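From: Elmarie Shabalala
To: packing-floor list
Date: May 12, 2026
Subject: Re: [packing-floor] Sorting cell at Surkby, what happens to the hand sorters?

Busisiwe Ngubane wrote:

> We were told at the shift meeting that the new cell will take over
> bracelets and small beaded goods from September. The Väisänen people
> say it will do the sort and the boxing, and that we will be "freed up
> for other tasks." I asked which tasks and did not get an answer.
> Skarnport has had its cell since last fall. Can somebody from there
> say what changed for the people on the line? I am less interested in
> the speed figures. I want to know about hours, pay grade and who gets
> blamed when an order goes out wrong.
>
> Also, is it true that you had to teach it yourselves?

Busisiwe, I can answer most of this. I was on returns and small goods at Skarnport for six years before the cell came in, and I am still on small goods, so take it from that side of the table.

Hours first. Nobody on days lost any. The evening shift went from two people on bracelets to one, and the second one, Lakmal, moved to inspection. He kept his grade but lost the evening supplement, and that was a real cut for him. It was not in the plan we were shown. Get the supplement question answered in writing before September. Ezekiel Haverford handled it for us and he is on this list, so he can correct me on the details.

What the cell does now is plain round beads on elastic. It picks those, puts them in the right box and leaves us the rest. On a normal day the rest is 157 pieces or so out of a batch of 500, mostly cord. Anything with a loose tail or a sliding knot still comes to the bench. That means the easy pieces are gone from our work and the fiddly ones are what we do all day. My hands are more tired at the end of a shift than they used to be, even though I handle fewer pieces. We asked for a longer midmorning break on account of this and got it after 27 days of going back and forth. I would ask for it at the start.

On blame: every box now carries a mark for cell or bench. That sounds fair, but in the first months a cell box with the wrong piece in it was written up as an inspection miss, so it landed on a person anyway. Lungile Ndlovu kept her own list of these and took it to the floor manager. The rule now is that a wrong pick by the cell is logged against the cell, and inspection is only checked on the boxes it pulled. Ask for that wording.

And yes, we taught it, or our hands did. The arms learn from recordings of people doing the job with a pair of hand-held grippers. You squeeze to close them, and you work with one in each hand. It takes a week or two before it stops feeling like eating with somebody else's fork. The recordings were not all made on the floor — they wanted different surfaces and backgrounds, so plenty were done in ordinary rooms, with a box open on a bed or a kitchen table.
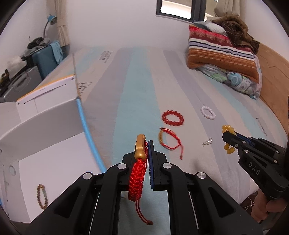

Bracelet sorting with the hand-held grippers, red cord piece in one and yellow beads in the other.

The red cord with the gold bar is the kind that gives trouble. You can pinch it well enough, but the thin ends swing and catch on whatever is next to them. The round bead ones are much easier to let go of cleanly.

We were paid our normal rate for recording time. What we did not get was any say in what happens to the recordings afterward, or whether they can be used at other sites. I think the Surkby cell will start out with ours. If so you may be asked to record less than we were, but they will still want somebody for your own stock, and that person should have it counted as training work. At Skarnport it went down as "other duties" and did nothing for anybody's grade.

One last thing. Hirkamell does the service visits for our cell and the technicians are decent, but they come when they come. When it is down, the whole batch goes back to the bench and the daily target stays where it was. We are still arguing about that one — if Surkby gets a better rule than we have, please post it here.

I can send the text of our agreement to anyone who writes to me off list.

Elmarie
Small goods, Skarnport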